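The Kitchen Bench at Pruvent

At the Pruvent Institute, students in the second-year automation course spend October learning to hang up a spatula. The assignment, set by course director Inmaculada Goicoechea, asks each team to program two robot arms to sort kitchen utensils onto a stand.
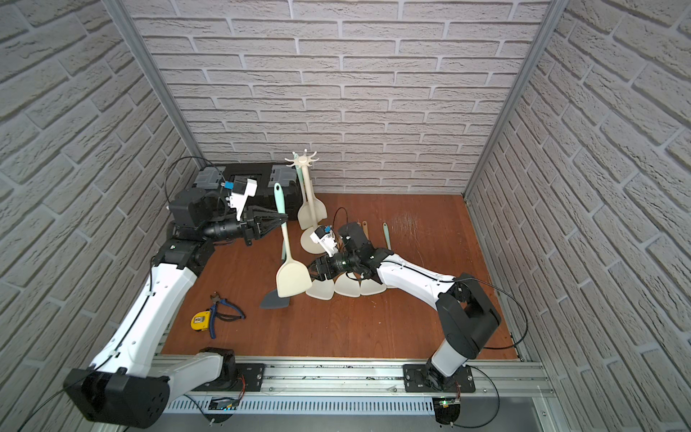 Why does the course use kitchen tools?

Household objects vary in shape and weight, and students already know how they should be handled.

Each team receives 56 hours of bench time and must submit a written log with its code.
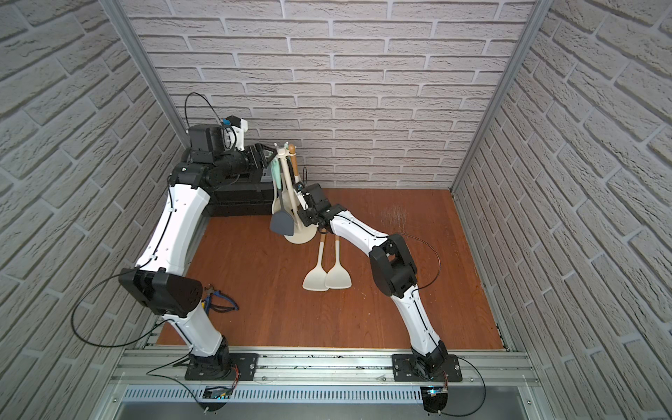 Visitación Ortuño

The course began with 100 applicants and a single shared bench. Its graduates have since presented at Itusness, the regional student competition, where the Conceição Prize carries an award of 800 dollars.

Goicoechea places particular weight on grip. A handle held too high will swing; one held too low may miss the hook.

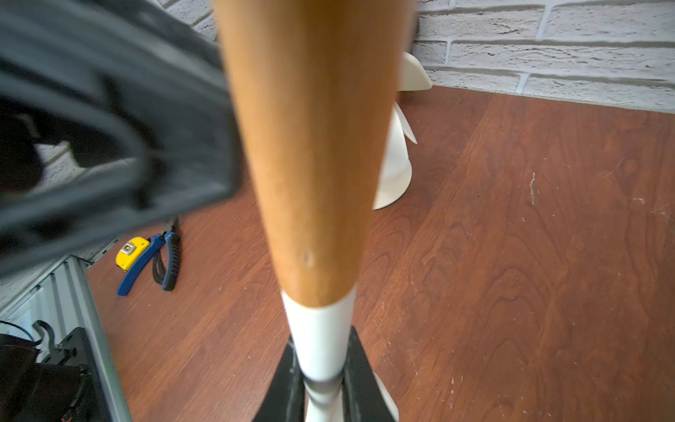
A wooden handle held between the gripper's two fingers.

Teams review their recordings together each afternoon. Last year's archive reached 1,335 attempts, and the unsuccessful ones are kept for teaching.
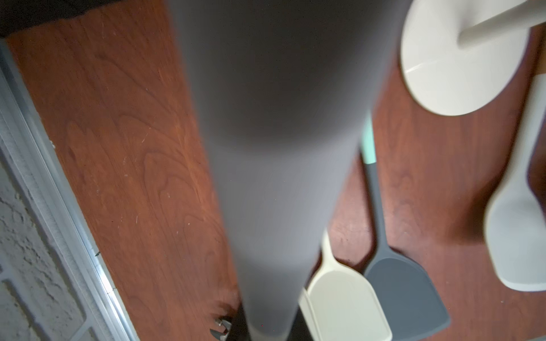
EDUCATION

Final demonstrations are open to families and to students from the Hurnent campus. Teams present their logs first and answer questions from the faculty before the arms are started.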